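Purnesau bench 2 – hand-held gripper pair, return-to-use check
Pistonbridge workshop
Checked by: Gilmar Assunção
Date: October 21, 2026

Reason for check: the right gripper stopped reporting its jaw position in the middle of a session, and the operator, quite sensibly, put both down and came to find me. Thank you for that, it made my life a good deal easier.

1. Fault log read – DONE
Signal lost for 40 seconds, came back by itself, then lost for good. The log shows 585 good cycles before the first dropout, so I doubt it was a bad start-up.

2. Cable and plug, right gripper – FAIL, then PASS
The plug had worked itself half out of its socket. I have fitted a new Brandão lead and a proper clip. We had the same trouble in February, and I do wish I had ordered two clips then.

3. Jaws open and close freely, both sides – PASS
Opened and closed 20 times each, with no sticking. Please keep your own fingers well clear all the same.

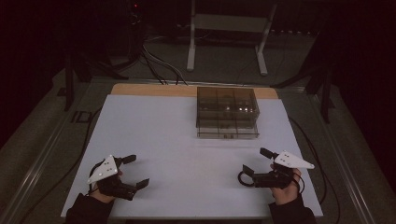 Bench 2: both grippers held with jaws open, compartment box towards the back of the board.

4. Marker plates tight and clean – PASS, with a comment
The left plate had a tiny bit of play in it, so I nipped up the screw. If you feel it move again, do stop and tell me.

5. Cables clear of hands and work area – ADVISORY
Not a failure, but I would like everyone to look where the slack is lying before they begin. A loop on the board is easily caught by a jaw, and a good tug is very likely what loosened that plug – though I can't prove it.

6. Stop button – PASS
Pressed from both sides of the bench.

7. Spare lead in drawer – FAIL
I used it! Another is on order from Plokow.

Result: fit for use, item 7 outstanding. I'll look at the clip again after the next long session.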